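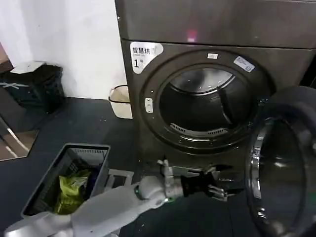 The dark grey stack, dryer at the bottom.

Wool is not as delicate as you think

October is when the jumpers come down from the top of the wardrobe in most of our houses, and it's also when the emails start. Can I wash it? Will it shrink? Is the smell of cedar ever going to leave? So this month's home item is all about wool, and I'm delighted, as I could talk about wool until the kettle boils dry.

Let's start with the good news. Wool needs far less washing than cotton. The fibre doesn't hold on to smells the way a polyester fleece does, and a jumper worn over a shirt can go weeks between washes if you hang it somewhere airy overnight. A bathroom after a shower is lovely for this (open the window a crack) and so is a covered porch on a damp morning. I have a big oatmeal cardigan from the Surnetti mill shop that I wear nearly every day from now until spring, and it gets a proper wash twice in that time. It still looks smashing!

When you do wash, cool water and very little movement are what matter. Wool felts when the tiny scales on the fibres catch on each other, and what makes them catch is heat, rubbing and sudden changes of temperature all at once. Fill a basin with cool water, add a small squirt of wool wash and swish it through before the jumper goes in. Push the jumper under and leave it for ten minutes. No scrubbing, even at the cuffs. Then lift it out with both hands underneath, as a wet jumper is surprisingly heavy and will stretch if you haul it up by the shoulders. Rinse in water of the same temperature.

If your washing machine has a wool cycle, do try it. Plenty of readers are nervous of these and I was too, but a good one barely rocks the drum. Turn the garment inside out, do up any buttons, pop it in a net bag and keep the spin low.

Drying is where most jumpers come to grief. Lay a big towel on the floor, put the jumper on it, roll the two up together like a Swiss roll and kneel on it. Really lean in! You'll be amazed how much water comes out. Unroll, move the jumper to a dry towel or a flat mesh rack, and pat it back into shape while it's damp: sleeves straight, ribbing pushed together, neckline neat. Mine take a day and a half in the back bedroom. Keep them away from radiators, and leave the tumble dryer for the towels unless the label clearly says otherwise.

Several of you wrote in about bobbles after the last issue. They come from short fibres working loose, mostly under the arms and where a bag strap rubs, and a new jumper will often shed a lot in its first winter and then calm down. A wool comb does a fine job if you work on a flat table and keep the strokes light. The little battery shavers are quicker, but go gently near seams. I have a Grudavix one that has lasted for years and I'm very fond of it.

Then moths. They go for wool with skin oils and food on it, so the best thing you can do is put everything away clean in spring. Cotton bags with a zip are good, lidded boxes are better. If you find a hole, put the jumper in a sealed bag in the freezer for 2 weeks, then give it a wash and check everything that was next to it. Hoover the corners of the wardrobe as well, right down in the carpet edge.

And if there is a hole, mend it! A small darn takes an evening and a contrasting yarn looks brilliant. I've just finished an elbow in mustard on navy and I keep showing it to people on the bus.

Which brings me to Tuesday. The Abbasi yarn shop is running a darning evening from 7 o'clock in the room above the shop, and there are 11 places left. Bring one holey thing and something smooth and round to darn over (a wooden spoon or an orange will do). Needles and oddments of yarn are provided. The Veltavau café downstairs is staying open late, and I'm told there will be ginger cake.

Next month, sheets and pillowcases. Send your questions in by the usual address, and if you have a good trick for folding a fitted sheet, please, please share it.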